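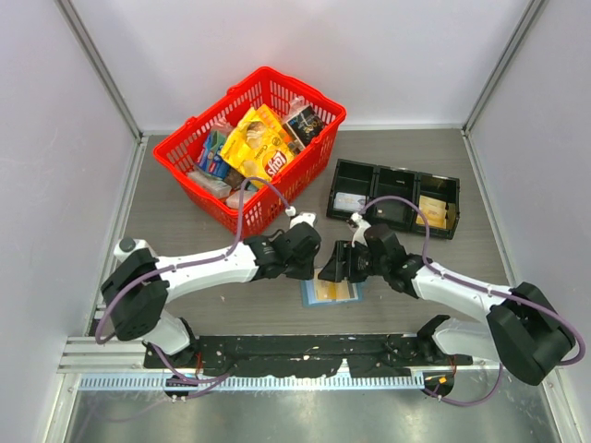 Snacks in a red basket, with a black three-compartment tray to the right of it.

Filed under: Home Office Corner, Paper and Post
12 comments | 975 shares

Preparing for a public hearing at your kitchen table

by Andri Trummer

In August the Trindham council opened its inquiry about the Skeltow bypass contract, and any resident could send a written statement or come to speak. I did both. Before that I had never spoken in front of elected people, and my papers were in four different drawers. I write down what worked in our kitchen, so that the next person can begin a bit earlier than me.

Find all the paper first, read it later

Take one evening only for collecting. Letters, leaflets, printed emails, the notice which was on the lamp post. If you start to read you will stop to collect, this I know from two lost evenings. Put every sheet face up in one pile and go to bed.

Next day sort by date and not by subject. A letter can belong to several subjects but it has only one date. For letters without a date I write the postmark date in pencil in the top corner. When the envelope is gone, I write "no date" and put the letter at the back.

Do not use a highlighter on the originals. The clerk may want to copy them, and yellow comes out gray on the machine in the town hall. Use small paper flags, or cut a sticky note into strips with the glue on the short end. One note gives five strips.

The statement

Our council accepts 2,000 words at the most. It sounds like a lot until you begin. I write by hand first, on every second line, then type it. Number each paragraph from the start - when a council member asks you about paragraph 9, everybody can look at the same place.

Write what you saw yourself in one ink color and what you heard from others in another. Declan Ruddock from our street had these two mixed in his first statement, and the chairwoman asked him three times, "But were you there, Mr. Ruddock?" He was there for half of it. The second version was much shorter and she thanked him for it.

Leave out what you think about a person's character. I had one sentence about the deputy leader which I liked very much. My wife took it out.

Print one copy in large letters for speaking. I use size 16, one side only, and I never staple it. A stapled paper makes noise at the microphone when you turn it. Loose sheets you can slide to the side. Number them also, for the case that they fall.

Practice with the kitchen timer

You get 3 minutes. Put the timer behind you where you can't look at it, and read aloud, standing up. My first try was almost double the time. Cut whole paragraphs, not single words. If you cut only words you will simply read faster.

Drink water during the practice too. You learn where in the text a sip is possible.

Following the other sessions from home

The sessions at Trindham are long and the video stream has a delay. I keep a school notebook with a line down the middle of each page: on the left the time and the speaker, on the right what was said. When two witnesses tell different stories about the same meeting, I put a small cross at both places. By the end of the Lindqvist testimony I had crosses on nearly every page.

Write the clock time from your own kitchen clock, and check it one time against the stream. For a printed record later you will need the difference.

Storing it after

Remove paper clips before you put anything away for long. They leave rust on the sheet, in our cellar already after one winter. A fold of plain paper around each bundle holds just as well. Write the subject on the outside, with pencil, and the date when you may throw it away. For me this is one year after the final report, and the report is not published yet.

Keep the receipt from the registered letter in the same bundle. I keep mine on the very top.

12 comments | Share | Print this tip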